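How to keep a small worktop clear for cutting

My kitchen in Folen has one short worktop, so everything has to share it. I arranged it again in May and these steps still work well for me.

1. Put the cutting board down first. It should have the middle of the worktop, and the other things go where there is space left.

2. Move the jars and small containers to the back, along the tiles.

3. Keep the toaster oven and the toaster together on one side.

4. Put a small bowl or dish on the board, near one end. I use it for garlic skins and seeds. 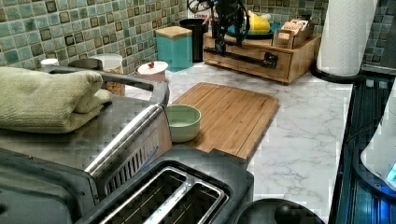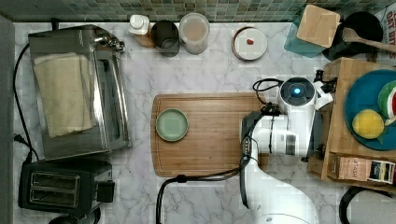
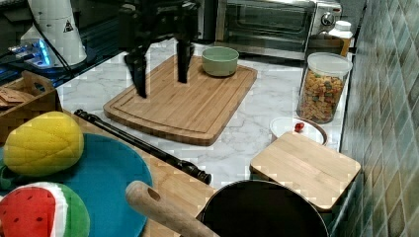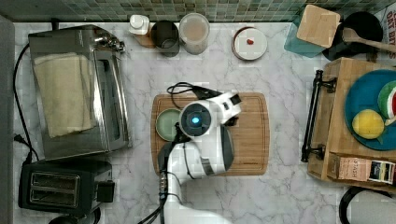
5. Before you switch on the oven, take off any towel or cloth that lies on it. This is important – a cloth can burn quickly.

6. When you finish, wash the board on both sides and let it dry standing up. Marble does not like lemon or vinegar, so wipe these drops at once.

I repeat the whole arrangement every 6 weeks, because things slowly come back to the middle. It takes me 18 minutes if I also wipe the tiles.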